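Chapter 3
The Brush at Rest

In this chapter
Why a brush hangs
The rack and its hooks
The felt and what it remembers
Putting things back
Exercises for the first month

Most beginners come to calligraphy expecting to learn how to hold a brush, and are a little hurt to find a whole chapter on letting go of one. The chapter stays. A brush spends a few minutes of its day in your hand and the remainder somewhere else, and the somewhere else has a good deal to do with whether it still comes to a point by May.

The usual somewhere else, in a first-year household, is a mug. The mug is a fine object with a long record of service to tea. A wet brush stood in it handle down sends its water the wrong way, into the root of the hair where the glue is, and a brush stood in it head down acquires a permanent bend, like a cat that has slept against a radiator. Laying the brush flat on the table is better than either, until someone needs the table.

3.1 Why a brush hangs

Hung by the loop at the end of its handle, a rinsed brush drains downwards and the hairs settle together as they dry. That is the entire theory, and you may now consider yourself qualified in it. The practice takes longer, because it includes the rinsing, and rinsing is dull. Use cool water. Press the hair gently between finger and thumb from root to tip until the water runs clear, or until you have stopped caring, and then do it once more. Shape the point before you hang it. A brush that dries with its hair splayed will greet you next time with its hair splayed.

Plastic caps sold with new brushes are meant for the journey home from the shop. Students grow fond of them and try to force them back on afterwards, which folds the outer hairs over. Throw the cap away on the first day, before you get attached.

3.2 The rack and its hooks

Racks come plain and racks come fancy. The Grovard catalogue, which this course has used for its equipment lists since the first edition, begins with a bent wire and proceeds by stages to something resembling the gate of a small temple. All of them do the same job. You want a rail high enough that your longest brush swings clear of the table, feet broad enough not to tip when you unhook in a hurry, and hooks that will take a loop without a struggle.

Carving is a matter between you and your duster. Pierced scrollwork holds dust with real devotion, and a dry, soft paintbrush is the only thing that will get it out. 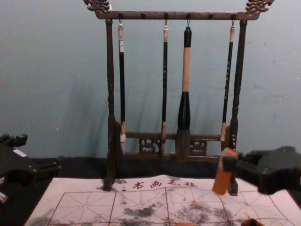 Hang the brushes with space between them. Two wet heads that touch will dry as one, and pulling them apart costs hair on both sides. Large brushes need the most room and the longest time, since a thick head can feel dry on the outside while the middle is still thinking about it. Leave a large one overnight at the least. Many teachers keep theirs in order of size along the rail. Others hang them wherever there is a hook, and write just as well, to the annoyance of the first group.

Learn the loops. They are the weakest part of any cheap brush, and they fail on stone floors. When one frays, thread a new one from strong cotton and knot it before you need it. The Fletard student brush, recommended in Chapter 1 for its price and for very little else, may want a new loop within the first month.

3.3 The felt and what it remembers

Under the paper goes the felt. It gives a little beneath the brush, it stops thin paper from sliding about, and it drinks whatever comes through. A plain felt is all that the work requires. Gridded felts, printed with squares crossed by diagonals, are a kindness to beginners, as the lines show through thin paper and tell you where the middle of a character ought to have been.

New students treat the first blot on a new felt as a death in the family. By the second week they have stopped looking. The stains gather where the paper usually lies, and over time a felt becomes a fair record of where its owner sits and how generously they load a brush. A light sponge with cold water will lift fresh ink a little. Nothing lifts old ink. Do not put a felt in the washing machine, whatever the label says; it will come out as a felt for a much smaller person.

Let ink marks dry completely before laying good paper on top. Seal paste deserves more caution still, being oily and patient. It can travel from a fingertip to the felt, from the felt to the back of a finished sheet, and from there to a cuff. Keep the dish closed whenever you are not sealing, and put it down well away from your writing elbow. 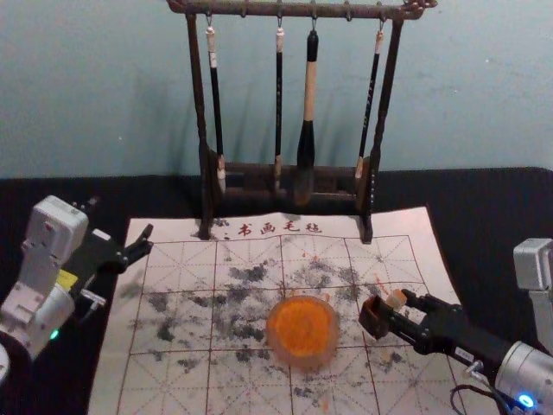 Kordestani objects at this point that a felt kept too carefully is a felt not being used, and that the students who worry about paste on their cuffs never press the seal hard enough. The objection has been made to every edition of this book and is printed in this one by way of surrender. Press the seal hard. Wear an old shirt.

3.4 Putting things back

Allow ten minutes at the end of each session. Wash the brushes first, while the ink is soft, then hang them, then see to the ink stone or saucer, and leave the felt until last. Roll it once it is dry, with the printed side outwards. A folded felt keeps its crease for years, and every horizontal stroke that crosses the crease will have a small hiccup in it.

Exercises

1. Rinse your largest brush until you believe it is clean. Press it on a sheet of white kitchen paper. Rinse it again.

2. Hang all your brushes and look at them after 40 minutes. Note which are still dripping, and what is underneath them.

3. Retie one loop, whether or not it needs it.

4. Write the same character on paper laid over felt, and again on paper laid on the bare table. Keep both sheets for Chapter 4, where they will be held against you.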